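Grostside Community Boards > Food and Kitchen > Cooking brown rice: absorption or boil and drain?

Thread started in November

saltbush_pat
I've been trying to eat more brown rice and I can't get it consistent. On the stovetop with the absorption method I get a crust on the bottom and grains on top that are still hard in the middle. I use two cups of water to one of rice, lid on, lowest flame. The bag is the Zindwood medium grain from the co-op. It says 50 minutes, which seems long. Is anyone getting a good result from absorption or should I just boil it like pasta?

drybean
Boil it like pasta. Big pot, plenty of water, salt, 30 minutes at a proper boil, drain, then back in the pot with the lid on for ten. I haven't had a bad batch since I changed over. You also don't need to measure anything.

kelp_and_co
Disagree with the above. Boiling and draining works but you pour a lot of flavour down the sink and the texture is a bit watery. Absorption is fine if the pot is heavy enough. Thin pots scorch, that's your crust. What pot are you using?

saltbush_pat
A Sedico saucepan, the light one from the set. It's pretty thin on the bottom.

kelp_and_co
There's your problem. Try a cast iron pot or anything with a thick base. Also soak the rice first, even an hour makes a difference to the hard centres.

hillsend
I use the oven. 500 g of rice in a baking dish, boiling water over it to cover by a good couple of centimetres, foil on tight, 180 degrees for an hour. Nothing catches because there's no flame under it. It's a lot of rice but it freezes well in flat bags.

drybean
An hour of oven for rice is a lot of power in summer.

hillsend
I put it in when I'm already roasting something.

tinroof
Rice cooker for us, white and brown. The labels are in Chinese so I learnt the buttons with the translate app. The bottom right one is start and the top right is keep warm and cancel.

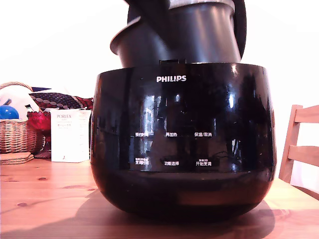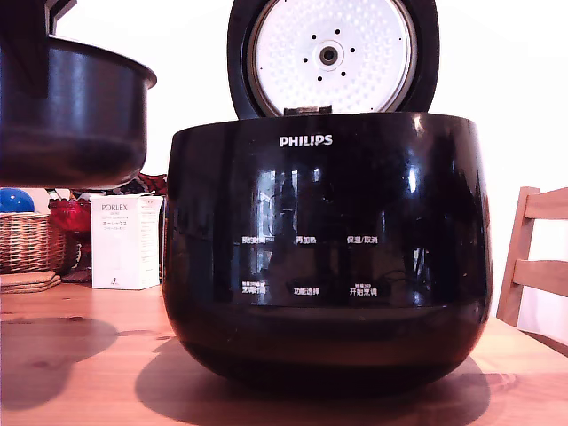 Our Philips, inner pot raised above the rim in the first and lid up in the second.

For brown rice I soak it from breakfast, drain it, then put fresh water in a bit over what I'd use for white. When it finishes I leave the lid shut for another 15 minutes. Opening it early is what gives you the wet top layer.

kelp_and_co
What do you do about the starch bubbling up through the vent? My old cooker used to spit all over the bench with brown rice.

tinroof
Rinse it more than you think you need to and don't fill it past halfway. It only spat on me when I was cooking for a crowd. Wipe the inside of the lid afterwards or it starts to smell.

moth_in_flour
Can I put in a word for not soaking? I've done side by side batches and couldn't taste any difference. It takes a bit longer on the stove and that's it. People soak because their mum soaked.

kelp_and_co
I can tell the difference. Unsoaked splits on the outside before the middle is done.

moth_in_flour
Mine doesn't split. Might be the rice. I buy the Kadrić long grain from the deli near the station and it's a much drier grain than the Zindwood.

drybean
Kadrić is good but it's nearly double the price now. I went back to the co-op bag.

saltbush_pat
Thanks everyone. Tried two of these. Boiled and drained was edible and quick, but I agree it was watery, even after sitting. Then I borrowed a cast iron pot from my sister and did absorption after soaking it from lunchtime until 6. No crust and no hard bits. It took 40 minutes plus resting. I'm going to do it that way for now and maybe look for a secondhand cooker.

hillsend
Check the inner bowl if you buy secondhand. Once the coating is scratched everything sticks, and a new bowl can cost nearly as much as the cooker.

tinroof
Agree with that. Ask them to plug it in for you as well.

moth_in_flour
How long is everyone keeping cooked rice in the fridge? My partner reckons 7 days is fine and I don't.

kelp_and_co
Way too long. I'd go two at the most, and get it into the fridge quickly, don't leave it sitting out on the stove all evening. Freeze the rest.

drybean
I do three and I'm still here, but I wouldn't do a week. Spread it on a tray so it cools faster before it goes in.

moth_in_flour
Good, I'll show him this.

hillsend
If you're freezing it, add a spoon of water when you reheat and cover it. It comes back close to fresh. Make sure it's steaming all the way through.

saltbush_pat
Bags are in the freezer. Next question is lentils but I'll start another thread for that.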